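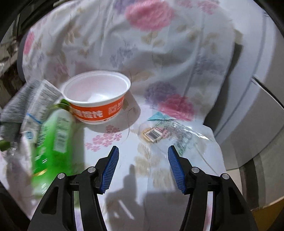
Demonstration Table: Pre-Opening Safety Check
Visitor Day, Hand-Held Gripper Station, Lachance site
Form 544, August
Checked by: Brittany Landry
Second check: Gaétan Simard
Host: Clanden Automation Support
Start of check: 8:15 a.m.

Ratings used: OK, OK with comment, Fix before opening, Not applicable.

Part A. Table and cloth

A1. Table stands firm when leaned on from the front and the side.
OK.

A2. Cloth does not slide when a gripper is dragged lightly across it.
OK with comment. The flowered cloth stays put at the front. It has soft folds where it goes up over the mound at the back, and a finger tip can catch in one. Brittany asked the demonstrators to keep practice picks to the flatter part.

A3. Cloth does not hang where visitors will walk.
OK.

A4. No glass, blades or open liquids among the practice items.
Fix before opening. One bottle still had a bit in the bottom. Emptied at the sink and put back, 8:40 a.m. BL

A5. Practice items are light enough for a child to lift with the gripper.
OK. The white bowl with the orange band is the one most people will go for first. Start visitors on that.

A6. Plastic bags and film kept under the eye of a demonstrator.
OK with comment. The clear crumpled bag with the barcode label is a good hard pick and we want to keep it in the set. It comes off the table during the family hour. Hélène Gosselin to put it away and bring it back after.

Part B. Hand-held grippers

B1. Fingers open and close without sticking.
OK. Tried with every unit on the station.

B2. Blue pads fully seated, no lifting at the edges.
OK with comment. Pad on unit 2831 was a little proud at the tip. Pressed back in and checked again after ten minutes of use. Unit 2705 fine.

B3. Screw heads on the linkage flush and tight.
OK. Gaétan went over them with the small driver. Driver returned to the kit, not left on the table.

B4. Pinch points explained to each visitor before the gripper is handed over.
OK with comment. Wording agreed: "Keep your other hand off the black arms." Brock MacLeod had a longer version on a card. It was too long for a lineup and we cut it.

B5. Pads wiped between groups.
OK. Wipes are with the sign-in sheet. Please do not leave used ones with the practice items.

B6. Two people working the same table have agreed who picks first.
OK with comment. During the run-through, both demonstrators reached for the same thing a couple of times. Call the item out loud before reaching.
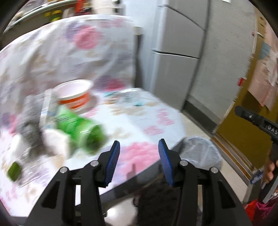

Part C. Room and floor

C1. Floor tile between the fridge and the doorway clear of cords, bags and boxes.
OK.

C2. Garbage bin lined and not in the path of anyone using a gripper.
OK with comment. Bin is handy to the table but a person stepping back could bump it. Slide it closer to the wall when the room fills up.

C3. Mat lies flat.
OK. Check again at noon.

C4. Items on the shelf above the table pushed back from the rail.
OK with comment. Nothing fell when the wall was knocked. Visitors are not to reach over the raised part of the cloth to get at the shelf.

C5. Doorway open and kept open for the whole session.
OK. The poster on the yellow door has a curled corner. Audrey-Anne Kowalchuk has tape.

C6. Fridge stays closed during demonstrations. Staff lunches in by 9:30 a.m.
OK.

Part D. Visitors

D1. Clear space of 1000 mm behind anyone holding a gripper.
OK with comment. Hard to keep once a family gathers. Demonstrator stops the pick and asks people to move back.

D2. Loose sleeves rolled, long hair tied.
OK. Elastics in the Zirnstead box at the front desk.

D3. First aid kit location told to all demonstrators.
Fix before opening. Brock and Hélène had been told different rooms. Corrected at 9:05 a.m.: it is at the front desk.

Outstanding: C3 recheck at noon (Gaétan), C5 tape (Audrey-Anne).

Cleared to open at 9:50 a.m. B. Landry, G. Simard
Copy to the Sultano binder.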